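Sunday, 4:10 pm. Resort listing copy, Entili lakeshore

Second pass through the Entili text that Claken sent over. I still don't buy most of it. "Steps from the water" is on 31 of the hotel pages, and I walked one of those last summer with a suitcase: two road crossings and a hill. The festival week paragraph is the same one as last year with the band names taken out.

Ran the 260 listings through Venditz again to pull the distance claims. It flagged 49. Tirta Halim thinks that's low and so do I. The tool only catches a claim if there's a number in it, so "a short stroll" sails right through. Read 6 of those by hand and wouldn't sign off on any of them.

Guest reviews: 1,024 in the export, same as Friday's, so either no one wrote one over the weekend or the Pronent feed is stuck again. My money is on the feed. Don't quote the satisfaction score until that's sorted.

The "quiet season" page says the ferry runs all winter. Timetable I have stops in October and picks up in April. Asked Claken where theirs came from, no answer yet.
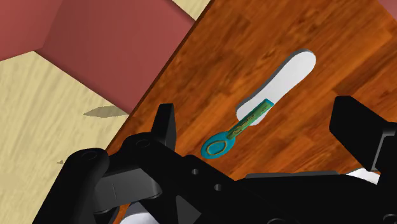 Tirta wants to keep the sunset cruise line because readers click on it. Fine, but then we need the operator's name and a price, and so far we have neither. Leaving it in brackets. Will redo the stroll ones with a map open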